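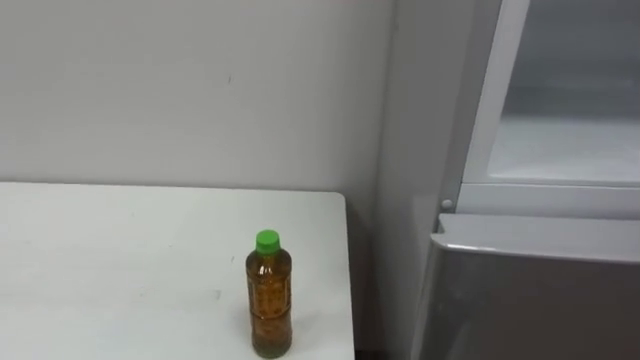
검색어를 입력하세요 검색 초기화
읽는 시간 8분

공용 냉장고 한 칸 비우기: 생활공간 정리 과제 결과 보고서

제출일 2019년 5월 14일
과목: 생활환경과 수납 (전공선택)
대상 공간: Tarbridge 생활관 공용 탕비실

1. 왜 이 주제였는가

먼저 밝혀 두면 우리 조는 이 주제를 원해서 고르지 않았다. 처음에 낸 주제는 신발장 동선 조사였고, 범위가 넓다는 의견을 받아 탕비실 냉장고로 바꾸었다. 바꾸고 나서도 의심은 남았다. 냉장고 정리에 관한 글은 이미 넘치고, 대부분 같은 말을 한다. 투명 용기를 사라, 라벨을 붙여라, 칸마다 용도를 정해라. 그렇게 해서 한 달 뒤에도 유지되었다는 기록은 찾기 어려웠다. 정리 직후의 사진만 있고 그다음이 없다.

그래서 과제의 목표를 낮게 잡았다. 냉장고를 예쁘게 만드는 일은 빼고, 냉동 칸 하나를 완전히 비운 다음 무엇을 다시 넣을지 정하는 과정만 기록하기로 했다. 수업에서 배운 '전량 반출 후 재배치' 방식이 공용 공간에서도 통하는지 보려는 것이다. 이 방식은 혼자 사는 집을 전제로 한 교재에 실려 있었고, 주인이 여럿인 냉장고에 그대로 적용할 수 있다는 설명은 없었다.

2. 대상 공간

탕비실은 좁다. 흰 벽에 흰 탁자를 붙여 놓았고 그 오른쪽에 연회색 냉장고가 서 있다. 탁자와 냉장고 사이에는 틈이 있는데, 청소할 때마다 애매하다. 걸레 자루가 들어가기는 하지만 방향을 바꿀 수 없다.

탁자는 정해진 용도가 없다. 우리는 이것이 문제의 절반이라고 보았다. 냉장고에서 무언가를 꺼낸 사람은 일단 탁자에 올려놓고, 다시 넣는 일은 나중으로 미룬다. 녹색 뚜껑의 음료 한 병이 탁자 끝에 서 있는 모습은 우리에게 익숙하다. 마실 사람이 있는지 두고 간 것인지는 병만 보아서는 알 수 없다. 교재에서는 탁자 위를 '임시 대기 구역'이라고 부르지만, 임시라는 말에 기한이 붙지 않으면 그냥 보관 장소가 된다.

3. 방법

비교 자료로 두 가지를 참고했다. 하나는 Pustden 생활관의 수납 안내문, 다른 하나는 Whitlock 정리 연구 모임의 점검표이다. Pustden 안내문은 문장이 친절하지만 실제 행동으로 옮기기가 어렵다. "서로 배려하며 사용합시다"라는 문장은 냉동 칸의 어느 봉지를 버려도 되는지 알려 주지 않는다. Whitlock 점검표는 항목이 구체적이어서 이쪽을 고쳐 썼다.

절차는 다음과 같다.

가. 작업 3일 전에 냉장고 문에 안내문을 붙인다. 이름과 날짜가 없는 물건은 작업일에 따로 모은다고 적는다.
나. 작업일에 냉동 칸의 내용물을 보냉 상자로 모두 옮긴다.
다. 서랍과 바닥, 문 안쪽을 닦는다. 세제는 쓰지 않고 물수건과 마른 수건만 쓴다.
라. 이름이 확인된 물건만 되돌린다. 나머지는 보냉 상자에 두고 저녁까지 기다린다.

나 단계에서 벌써 의견이 갈렸다. 한 번에 다 꺼내면 녹는다는 반대가 있었고, 조금씩 꺼내면 결국 안쪽은 안 닦는다는 반대가 있었다. 후자가 맞았다고 생각한다. 손이 닿는 앞쪽만 닦고 끝낸 경험이 조원 모두에게 있었다.

4. 작업 기록

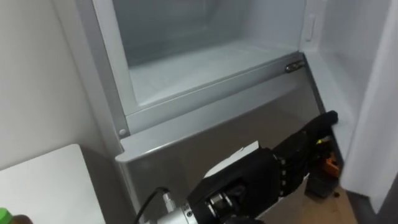

칸을 비우고 나면 크기에 대한 인상이 달라진다. 늘 비좁다고 불평하던 공간인데, 아무것도 없으면 생각보다 넓다. 우리는 이 느낌을 경계하기로 했다. 빈 칸을 보면 더 넣어도 될 것 같고, 그 생각이 지금까지 칸을 채워 온 것이다.

투명한 플라스틱 서랍은 장점과 단점이 있다. 꺼내지 않아도 안에 무엇이 들었는지 대강 보인다는 점은 좋다. 다만 가장자리와 뒤쪽은 흐린 반투명이라 안쪽에 놓인 작은 봉지까지 알아보기는 힘들다. '투명하면 찾기 쉽다'는 교재의 설명은 절반만 믿는 편이 낫다. 서랍 바닥은 앞쪽으로 완만하게 기울어 있으므로 둥근 물건을 겹쳐 놓으면 앞으로 쏠릴 수 있다. 이 점은 재배치 계획에 반영해서, 납작한 봉지는 세워 넣고 둥근 용기는 한 층으로만 두기로 했다.

닦기 어려웠던 부분은 구석이다. 오른쪽 안벽에 세로로 길게 난 부분과 서랍 테두리의 나사 주변은 수건을 접어 모서리로 훑어야 했다. 은회색 앞판은 닦기는 쉬운데 빛을 받으면 손자국이 눈에 띄어서, 마른 수건으로 한 번 더 문질렀다. 시간이 가장 많이 든 곳도 여기였다. 위생과는 별 상관이 없는 면에 시간을 가장 많이 썼다는 점은 반성할 부분이다.

5. 비용

지출은 2,303원이다. 이름표용 스티커와 물수건 값이며, 보냉 상자는 빌렸다. 중간에 Riseck 수납 용기 세트를 사자는 제안도 나왔으나 표결 끝에 사지 않았다. 용기를 사면 정리가 된 것처럼 보이고, 용기에 맞추어 물건을 늘리게 된다는 것이 반대 이유였다. 용기를 써 보지 않고 내린 판단이므로 근거가 약하다는 점은 인정한다.

6. 논의

이 작업으로 무엇이 증명되었다고 쓰고 싶지는 않다. 비우고 닦는 일은 시간만 내면 누구나 할 수 있다. 어려운 쪽은 되돌려 놓는 규칙이고, 그 규칙을 지킬 사람 대부분은 이 과제에 참여하지 않았다. 이용자가 35명인 탕비실에서 조원 몇 명이 정한 규칙이 얼마나 갈지 우리도 자신이 없다.

또 한 가지, 안내문의 효과를 따로 떼어 볼 수 없었다. 안내문을 읽고 미리 가져간 사람이 있었더라도 우리는 확인할 방법이 없다. 다음에 같은 과제를 하는 조가 있다면 안내문을 붙이기 전의 상태부터 기록하기를 권한다. 우리는 그것을 빠뜨렸고, 그래서 전후 비교표를 싣지 못했다.

탁자에 대해서도 결론을 내지 못했다. 위에 아무것도 올리지 못하게 하자는 안과 기한을 적은 쟁반을 두자는 안, 2가지가 남았다. 앞의 안은 지켜질 리가 없어 보이고, 뒤의 안은 쟁반까지 관리해야 한다.

7. 이후 계획

6월에 같은 칸을 한 번 더 열어 보고 이름표가 없는 물건이 있는지만 확인한다. 결과가 나쁘더라도 그대로 부록에 붙인다. 문에 붙인 안내문은 그때까지 떼지 않는다.

참고 자료
Whitlock 정리 연구 모임, 공용 냉장고 점검표
Pustden 생활관, 수납 안내문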